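About Flomar

Flomar is an independent motoring desk. We write car reviews, launch reports and ownership columns, and we supply them to local newspapers, community websites and a handful of trade newsletters.
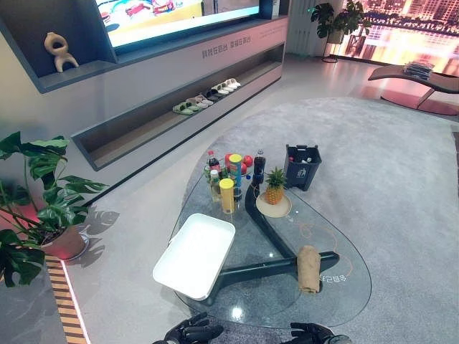

The company was started by Archana Sandhu after several years on the motoring pages of a regional daily. When the paper dropped its weekly car section, a number of smaller titles nearby were in the same position: readers still wanted to know what a new hatchback was like to live with, and there was no one on staff to tell them. Archana offered one review a week to five of those papers. Four of them still take it.

Today we supply 37 titles. Some run everything we send. Others pick up one piece a month when they have a page to fill, and that suits us too.

What we write

Our main product is the weekly road test, which runs to 400 words in the short version. A longer version goes to websites and to papers with more space. Both are filed with a price and specification panel, which we check against the manufacturer's current list on the day we send it out.

We also write:

Used car guides, covering models between three and ten years old
First drives from press launches
A monthly column on running costs, including tires, insurance and servicing
Answers to readers' letters, passed on to us by the papers that carry our work

We do not cover motorsport, and we cover motorcycles only when a client asks for it.

How we test

Most cars come to us on loan from the manufacturer for 5 days. Every car does the same route at least once. It starts in Porkusdale, goes out on the highway, comes back over the hill road and finishes with the stop-and-go traffic past the Braramau industrial park. The hill road has a bad surface and two tight bends, and it says more about a car's suspension than any smooth test track would. We also fit a child seat, fold the rear seats, and load the trunk with the same two suitcases and a stroller.

Fuel figures in our reviews are our own unless we say so. Where we have only driven a car at a launch event, the review says that near the top and carries no fuel figure.

Electric cars are tested the same way. We charge them at public stations as well as at the office, and we report what we paid.

Who we are

Archana Sandhu is the editor. She writes most of the road tests and all of the launch reports, and has the final read on everything that goes out.

Aishwarya Hegde joined in August, three years after the company began. She came from a dealership service department and writes the used car guides and the running costs column. She also handles the readers' letters — most of which are about warning lights.

Design and page layout are done by Shenoy, a two-person studio that shares our building. They can supply finished pages, ready to print, for papers that don't have a layout desk of their own.

Independence

Manufacturers lend us cars and invite us to launches. They do not pay us, and they do not see copy before it is published. If a travel cost has been covered by a manufacturer, the article says so. We carry no advertising, and our income comes from the titles that use our work.

If we get something wrong, we send a correction to every client that received the piece and mark the change on our own archive copy.

Working with us

Editors who would like to see samples can ask for our current month's file at no charge. Rates depend on circulation and on how many pieces you take. There is no minimum term, and exclusive local rights are available in most areas. Please include the name of your title and your usual page deadline when you write.

Page last updated 25 April 2023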